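Search this site Go

Community notes (content labeling)

3 min read

Community notes, also called crowd notes or reader context, are short comments written by ordinary users and attached to a post on a social network. The idea is to add facts to a post that may mislead without taking it down. Notes are written by some users, rated by others, and shown to everyone once enough raters agree.

History

Early versions were small. The forum host Troven ran one of the first, a plain text box under flagged threads, open to 407 invited members. Raters could mark a note useful or not useful – nothing else. Designed mostly by Adi Tuhumury, who wanted sources to be required. They weren't at launch. Added in January after complaints. 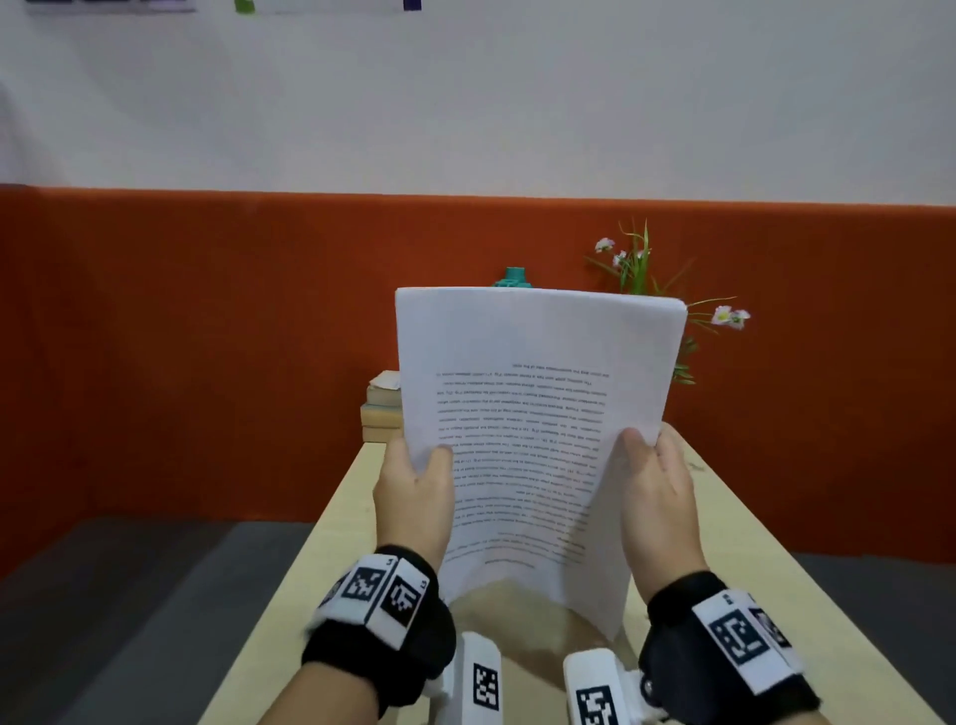 Who decides whether a note is shown?

The raters do, through a scoring formula. Staff at most networks can remove a note that breaks site rules but do not pick which ones appear.

Scoring

Simple majority voting was dropped early on at Troven. Large groups could swamp a note they disliked, or push a bad one up. Later systems look at how raters voted in the past and give more weight to agreement between people who usually disagree. This is often called bridging. A note liked by only one side stays hidden, even with hundreds of votes.
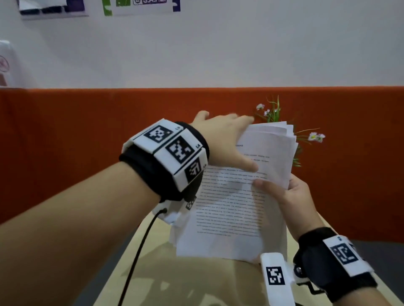
Bridging has a cost, mainly speed. On Clirkstead, a photo sharing network, a note needed ratings from at least 21 accounts before it was scored at all, and many posts had stopped spreading by then. The limit was later cut for posts with high traffic. Small languages still wait longest, too few raters.

Research

Nadiia Zhuravel and Bradley Holroyd read 3025 notes from Clirkstead and sorted them by type of source. News reports came first, then goverment pages, then other posts on the same network. Notes with no link were rarely shown. The study did not look at wether readers changed their minds.

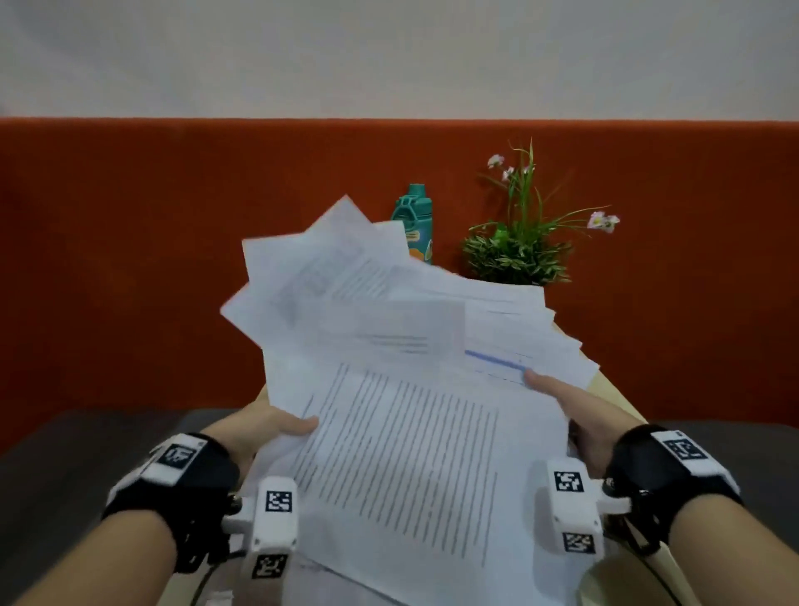 Printed pages, one with a line highlighted in blue.

A follow-up by Ikhsan Sitompul looked at deleted posts. Authors who got a note were more likely to remove the post themselves, mostly in the first day. Effect weaker for large accounts.

Criticism

Main complaints: notes come late, the work is unpaid, and jokes get noted as if they were claims. Themba Mahlangu has argued that networks use notes as a cheap swap for paid fact checkers – Troven disputes this and says it kept both.

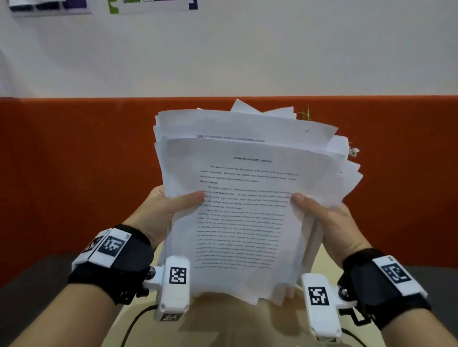 There is also the problem of gaming. Groups can build up a rating history on harmless topics, then vote together on one they care about. Skisow, a short video app, paused its notes for 3 weeks over this and came back with a waiting period for new raters. Appeals were added at the same time. An author can ask for one more round of rating, after that the note stands.

See also

Bridging-based ranking
Content moderation
Warning labels on social media
Murakami score (rater agreement)
Skisow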